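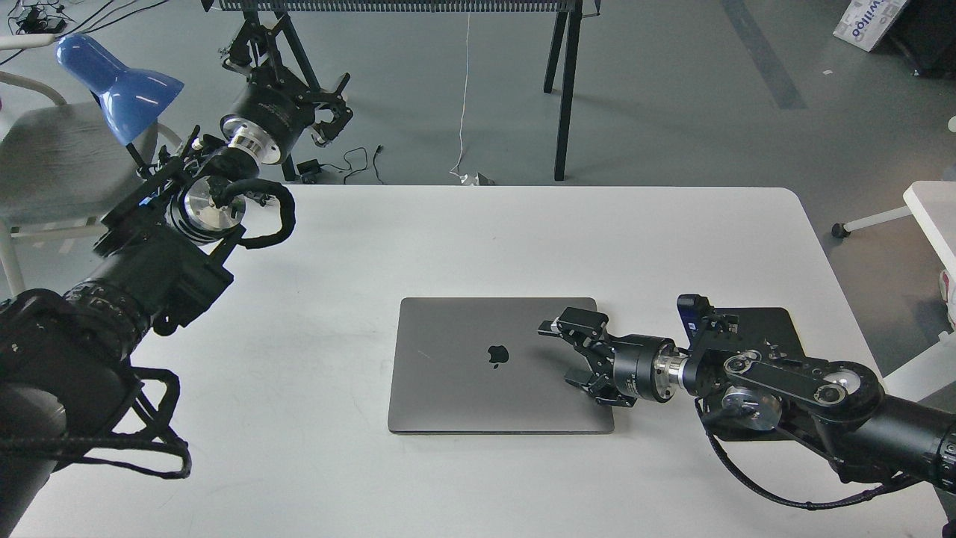 *Closed laptop on the work table, right gripper open over its right side.*

## Dresis Two-Arm Teleoperation Kit

The Dresis kit records manipulation tasks while an operator drives both arms remotely. Each arm follows its own hand controller. Joint positions, gripper opening and camera video are saved to one file per demonstration, on a shared clock.

Opening a laptop is one of the starter tasks supplied with the Brilletent recording software. The finger has to meet the lid edge without pushing the base across the table, so operators should practice it at reduced speed before saving any runs.

**Specifications**

| Item | Value |
|---|---|
| Arms | 2 |
| Controller weight, each | about 3 lb |
| Supply voltage | 110 V AC |
| Recording software | Brilletent |
| Starter tasks | 12 |

**Recording a task**

1. Set the object within reach of the arm that will move it.
2. Match both controllers to the arm positions shown on screen.
3. Press the left pedal to start recording and again to stop.
4. Keep or discard the run. Discarded runs are deleted at shutdown.

Hand guiding is available with the Lu release handle, sold separately. Force readings are not saved in this mode.
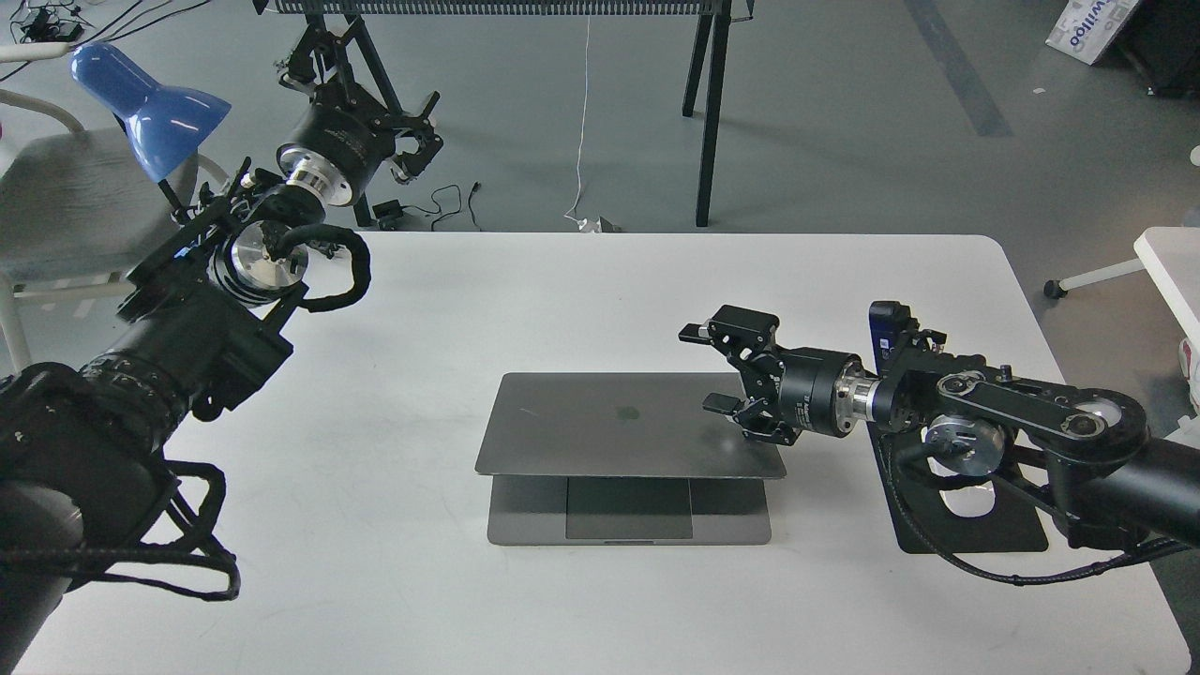

**Can one operator use only one arm for a task?**

Either arm can be locked from the Brilletent start screen. The locked arm holds its position, and its joint values are still written to the file.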